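Topic: Enclosed balcony, noise and drying clothes in winter, what do you do?

natalia_k wrote:
We bought the flat in January and the enclosed balcony was the reason I said yes. Now I have lived with it for most of a year and I have mixed feelings. In the cold months the glass is covered with water every morning. In summer I cannot sit there after lunch. The strata manager says the glazing was approved long ago and he has no more papers. My neighbour paid 3,000 dollars to have new seals put in and she says the difference is small.

My question is for people who use such a balcony as a real room. Do you heat it? Do you keep the door to the living room open or closed?
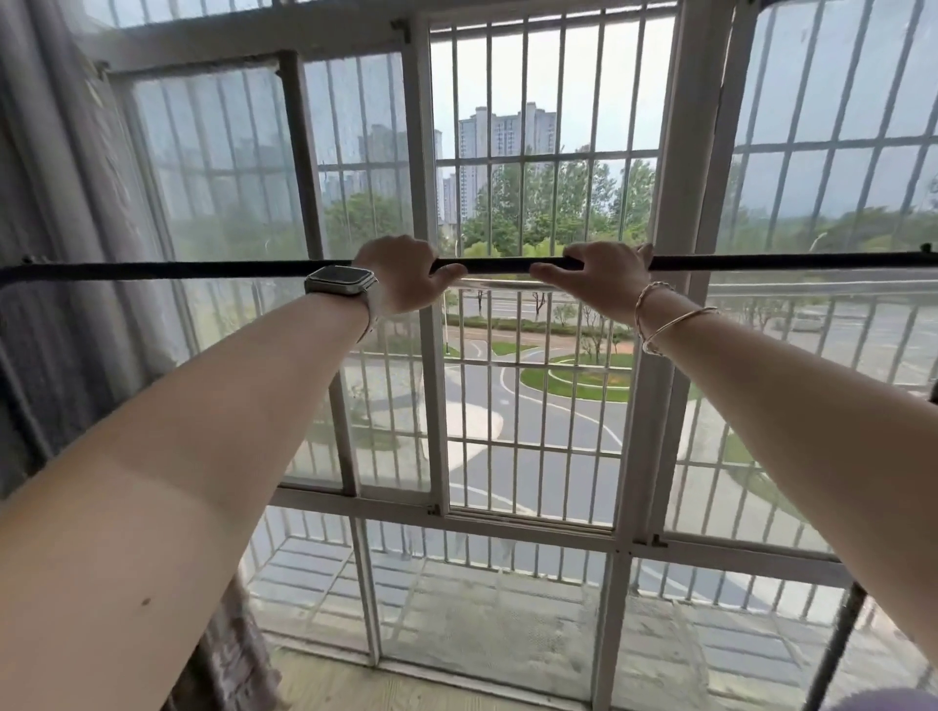

Kikberg Flat Owners' Club – Balconies and Windows section

I should add that the building has 24 flats and nearly all of them have the balcony closed in, so it is not possible to take it back to open. I also don't want this.

phan_fan61 wrote:
Door closed, always. If you leave it open, the warm wet air from your kitchen goes straight to the coldest glass in the home. I kept mine open for two winters and had black mould behind the bookcase. Closed door, and one window open by a finger's width, even when it's cold.

Vy Quan wrote:
I don't agree with the closed door. My balcony faces south and gets no sun at all, and with the door closed it was like a fridge. I open it from breakfast until evening and run a small dehumidifier. It fills in two days. The colour of the walls has stayed good, no spots.

phan_fan61 wrote:
Then you are paying to heat a room made of glass. What is your power bill?

Vy Quan wrote:
Less than a new bookcase :)

Lụa Nông wrote:
You are both right for your own flats, I think. It depends on which way it faces and how many people are cooking and showering. Natália, do you dry washing there? This matters more than the door. A full load puts a lot of water in the air.

natalia_k wrote:
Yes, I dry everything there. I was hoping you would not ask. 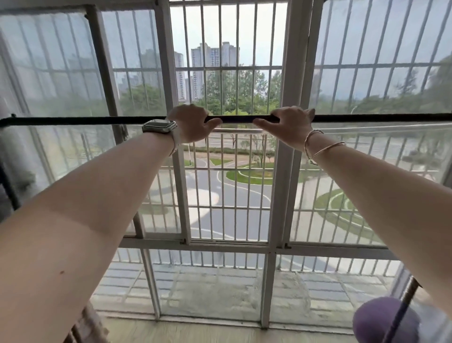 At the balcony window, both hands on the bar.

For the summer heat I am looking at outside blinds from Jumalico, but I need permission for them. Inside blinds are easier. Has someone tried?

Lụa Nông wrote:
Inside ones helped me with the glare and very little with the heat. Ask for the permission in writing, it took 14 weeks in our building.

Comments

Hằng Khương, Nov 5, 2025
Thank you for this thread. We moved the washing to the bathroom with the fan on, and the balcony glass is much better in the mornings.

Colette Guérin
I am with the closed door people. Sorry, Vy.

guest
Does anybody know if the Fuluro seals fit old white frames?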